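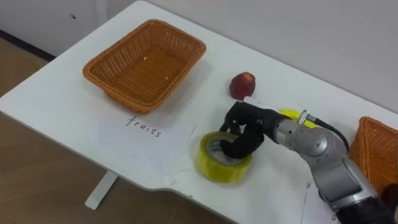
Diary > June > Sorting, table two

6:40 a.m. Labels before anything else. One sheet of plain paper per basket, thin black pen, lowercase. I wrote "fruits" on a slant and left it. The sheet goes flat in front of the long side of the basket, where it can be read from the working side of the table.

The tape is the item that will get misfiled. In the Pimentel storeroom list it sits under "kitchen, misc.", one line above the produce, and whoever copied the list kept the order. Over 400 lines in that list and 192 of them have no category at all. I am rewriting it by basket: one name, one basket, no "misc." Fruit is the easy category and I did it first.

8:15 a.m. Wicker holds up for dry goods and whole fruit. The weave lets air through and the sloped sides make it easy to reach in. Drawback: crumbs and specks settle into the bottom and have to be tapped out over the sink. Added to the weekly column.
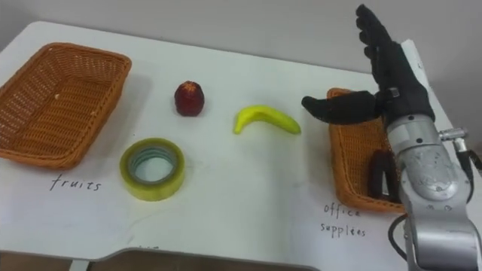

Daiane Toledo read the draft list and wrote in the margin that "fruits" should be "fruit" on every label, and that a banana should never share a basket with apples for more than 2 days, whatever the label says. I accepted the second point. The first stays as it is until the paper gets replaced.

Also from the margin: tape to be stored flat, never on edge, away from the window. Agreed. The old Amska rolls went tacky along the sides last summer and picked up lint.

11:30 a.m. Worked through the produce lines. Rule as written: round fruit is placed by hand, not dropped. Anything long goes in along the length of the basket. Toy fruit from the play kitchen box counts as fruit for now and gets its own line, marked T.

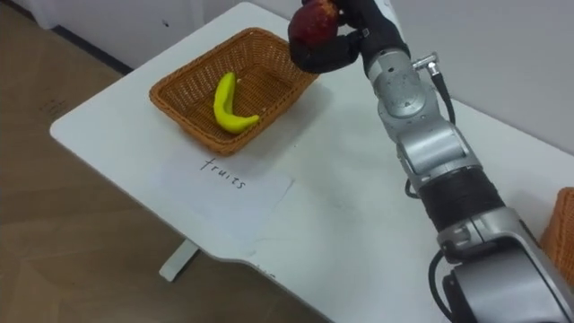
Banana in the fruits basket, apple above it.

2:05 p.m. Remaining: string, clips, the Ekar jars, and the Usico carton, which I have not opened. Table wiped down. The scuffs do not come off with soap. Try baking soda.

Recent entries
Jar lids, sorted by thread
Shelf paper, second attempt
The Usico carton
What goes under "dry"

Contact | Copyright Table Two Diary | Back to top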